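Two Months With the Gudum Soft-Touch Kit

Quite a few of you wrote in after the June issue to ask whether we would ever get our hands on the Gudum kit, and I'm happy to say that we did, and that it has stayed bolted to the bench for the better part of two months now. Plevberg sells it as a complete pick-and-place package for people who handle produce in small batches, the sort of farm shop or box scheme that can't justify a packing line but is tired of sorting everything by hand. You get the two-finger gripper, a wrist camera, the mounting plate, the cables and a year of the Sevska software, all for $1,928 before shipping. The arm is extra, which I do think the order page could say a little louder!

Setup took us one long afternoon. The printed guide runs to 74 pages and is better than most (somebody clearly sat down and wrote it with the parts in front of them), though the section on camera calibration sends you back and forth between two chapters until you want to take the staples out. My advice is to read pages 9 through 20 over a cup of coffee before you open the second carton. The mounting plate fit our arm with no fuss, and all the screws were there, with a few spare, a kindness I always appreciate.

On the table, the kit is a pleasure to work with. We have been giving it mixed fruit and vegetables, partly because that's what Plevberg says it is for and partly because mixed produce is such a fair test of a gripper. A lemon is about as friendly as a fruit can be, firm and easy to close on. Garlic is another matter, with its papery skin and that pointed top, and it took us a good many evenings of fiddling with the grip force before we settled on 70 percent of the default. If you mostly handle bulbs of any kind, start there and work your way up slowly.

The Sevska software is where I have a small grumble or two. It is easy to learn, and saving a grip setting under its own name is a lovely touch, but the list of saved settings can't be sorted, and after a few weeks ours had become very long indeed. I would also like a bigger stop button on the screen. Plevberg tells us both are on the list for the next update, and their support folks have answered every one of our emails kindly and in full sentences.

How does it stack up against the Bayram hand we covered last year? The Bayram is quicker to mount and its case is nicer, but it comes with no camera at all, and by the time you've added one the prices are very close. For produce I would go with the Gudum. Subscribers can borrow our kit for a week, arm included, and you only need to reply to this newsletter to get on the list. Do mention what you grow or pack when you write, so we can send along the grip settings we've already saved for it.
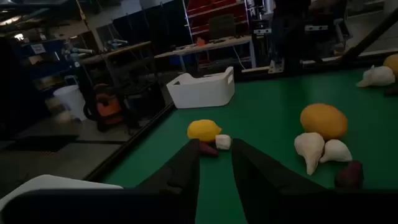
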